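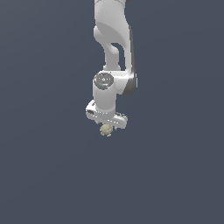
# Grasp-sim budget set: README

Home | Files | Issues | Wiki

Hi all! I put this set together while we were working out what to buy for the Rutherford bench, and a few people asked for it, so it's going up as is. It's simulation only - one white arm, one small lumpy object at a time, plain dark blue background. We wanted to know how much we could learn before spending real money on hardware.

## What's in it

- 1416 rendered grasps, one folder per object
- `costs.csv`, my running price sheet (the messy one, sorry)
- `quotes/`, with the Prultel and Kultotex quotes typed out by hand

The objects have bumpy, knobby outlines on purpose. Smooth ones made every gripper on our list look great, and I didn't trust that for a second!

## How we used it for planning

Craig Munro wanted two arms right away. I wanted one arm and a decent spare-parts line, and we went back and forth on this for most of July. We ended up budgeting for one arm, a second set of fingers and 112 hours of setup time (Craig still thinks that's low). The second arm is parked in next year's column.

Please don't use the grasp scores to pick between vendors. There's no floor or table in the renders, so you get nothing on reach over a bench edge or bumping into things. Get a demo day for that - Ollbridge will do one if you ask early.

## Known gaps

- 9 folders have no score file yet
- Shipping and install are one lump in `costs.csv`, I need to split them
- Kultotex quote is missing the service plan. Fergus Aitken is chasing it

Last edited Wed 4 December

3 comments | 11 shares

Contact the maintainer | Back to top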